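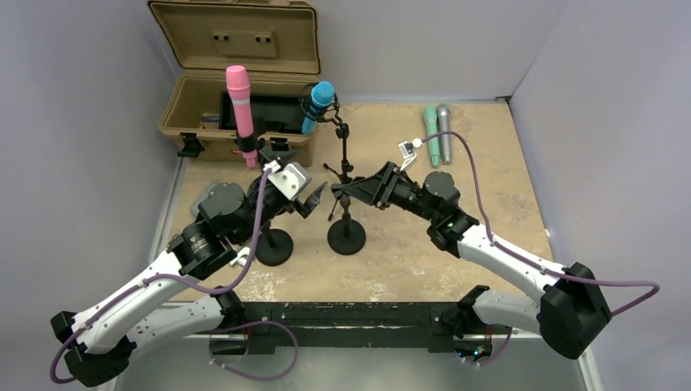
Putting a room away after an event is a good chore to ask a machine about, because it looks simple and it is many small jobs together. People write to us every month and want to know if two robot arms can pack up for them yet. My answer is "partly", and this page explains how you can check it yourself, step by step. I use microphones for the test. A pink one and a blue one on their stands, a mint green and a silver-grey one lying on the table, and an open hard case are enough for one good afternoon of work.

Step 1. Write down the chore in small parts.
Do the job once by hand, slowly, and say each movement aloud while a second person writes. Sumaiya Mollah did this with me, and we were surprised how many times I used two hands without thinking. Holding a stand with one hand and pulling with the other is two parts. Closing a latch is its own part.

Step 2. Sort the parts.
Make three groups: lifting, separating and closing. Lifting is the easiest for today's arms, if the object has a clear handle. Separating means taking a microphone out of a clip or a mount. It needs force, but the force must stop at the right moment. Closing means lids and latches, and I would leave it for the last week.

Step 3. Begin with things that lie flat.
Put one microphone on the table, always in the same place. When the arm can bring it to the case, turn it a little. Do not add a second one on the same day.

Step 4. Let one arm hold and the other arm work.
A stand has a heavy base, but it still turns when you pull on the top. Close one gripper on the pole, in the middle, and only then move the other gripper to the clip. Jaanus Vasiliauskas prefers to hold lower, near the base. I tried both ways and I stay with the middle.

Step 5. Keep an honest record.
We made 400 attempts in April with our program, which we call Piltine. In 234 of them the microphone came to the case without help from a person. Of these, 226 also finished with the microphone in its correct place. I count it as a failure if somebody touches anything, even for one second.

Can it do the chore yet?
For lifting and carrying, yes, if you are patient. For the whole job, no. A person packs our case faster and also notices a loose cable. If your shop packs the same case every evening, it can be worth to try with the flat objects first and keep the latches for your own hands.

Related
Can a robot arm fold an apron?
Sorting screws at Lemwood: what we learned
The Kazlauskienė kitchen test, part 2
Iron or no iron: shirts and machines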